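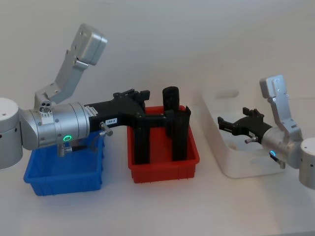
Evora 70 Travel Bag

The Evora 70 is a soft-sided holdall made by Geltard for people who move on every few days. It goes in the hold on a flight, on the roof of a minibus or under the bench on a ferry. You can carry it by hand, over one shoulder or on your back with the harness that comes with it.

The main compartment holds 70 litres and opens along the full length of the bag, so you can get at the bottom without emptying the top. The zip has two pullers which meet anywhere along its run and take a small padlock (not included). A flat mesh pocket sits inside the lid for chargers, tickets and other things that would otherwise sink to the bottom.

At one end there is a separate pocket for shoes or wet swimwear. It has its own lining and a vent, and it takes its space from the main compartment, so a full shoe pocket means less room for clothes. At the other end is a shallow outside pocket for a guidebook or a water bottle. We would not keep a passport in it.

Harness and handles

The shoulder straps fold away into a sleeve on the back panel. Please put them away before you check the bag in - loose straps catch on airport belts and we do not cover that kind of damage. The waist belt unclips completely and can be left at home. The straps adjust at the top and the bottom, and most people find it easier to set the top ones first, with the bag already packed.
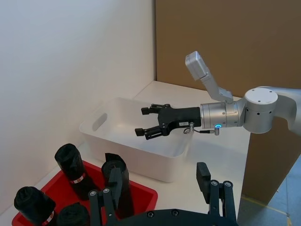
Once they are set, the straps keep their length when folded into the sleeve, so you will not have to do it again at every stop. There are grab handles on both ends and a padded one on the long side. The end handles are meant for pulling the bag off a carousel or out of a boot and are not comfortable for longer distances.

Details

Capacity: 70 litres
Length: 60 cm
Weight: 2000 g with harness and waist belt
Outer: coated polyester
Lining: polyester, light grey
Colours: navy, moss, brick
Guarantee: four years

Care

Wipe the outside with a damp cloth and a little mild soap. Do not machine wash or tumble dry. Sand can be shaken out with the lid fully open, but it pays to brush the zip teeth with an old toothbrush after a beach trip. Dry the bag open and store it flat. The coating will not stand up to long spells in strong sun, so avoid leaving the bag on a balcony for the whole of your stay.

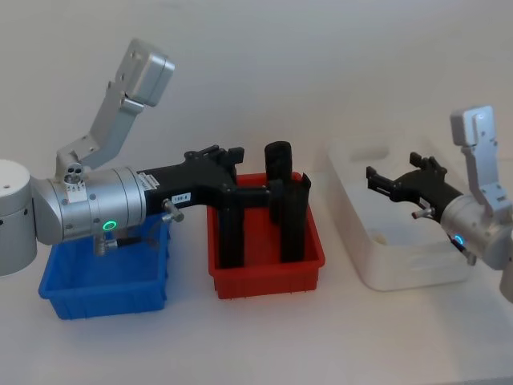

Can I take the Evora 70 on board as cabin luggage?

It is too big for that on most airlines and should be booked as hold luggage. If you want a bag for the cabin, look at the Peneo, which has the same zips and fabric in a much smaller size and fits inside the Evora for the journey out.

Is the bag waterproof?

The fabric sheds rain but the seams are not taped. It will cope with a walk from the bus to the hotel. For open boats or roof racks in the wet season, add the Baxter rain cover. It goes over the whole bag and leaves one end handle free.

Can I buy spare parts?

Waist belts, zip pullers and buckles are sold separately. Shoulder straps are sewn in and have to be replaced at our workshop.

Availability

Navy and moss are in stock. Brick is sold out and can be ordered again from 21st April, with delivery in May. Bags can be returned unused with the tags on. Please keep the inner bag it arrives in, as we ask for it back with any return.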